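right. doing the kitchen table tonight. its been the dumping ground since we moved in and I can't find the wood any more

rules: everything gets picked up once. goes in a cupboard, goes in the bin, or goes to the Cesby swap shelf. no 'later' pile. the later pile is how we got here

17 takeaway menus. SEVENTEEN. mostly Moschos and we only ever order the one thing

also found the Dresolik warranty for a kettle we no longer own – bin
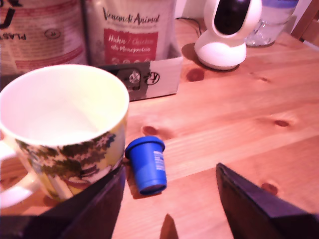
pet food is the real problem. no cupboard tall enough for it, so every bag ends up living on the table and then stuff gathers round it. chicken one's still there behind the landscape mug, and the little blue pot with the tiny label needs a home too, cant read the thing without my glasses. thinking a lidded bin by the back door, Flutov do one for 499 which, no

2 hours in. kettle on. mugs are going on hooks, decided

update – old bread bin from the loft might do for the bags if I fold the tops down. measuring tomorow

anyone local want 5 jam jars, no lids? on the swap shelf by the morning otherwise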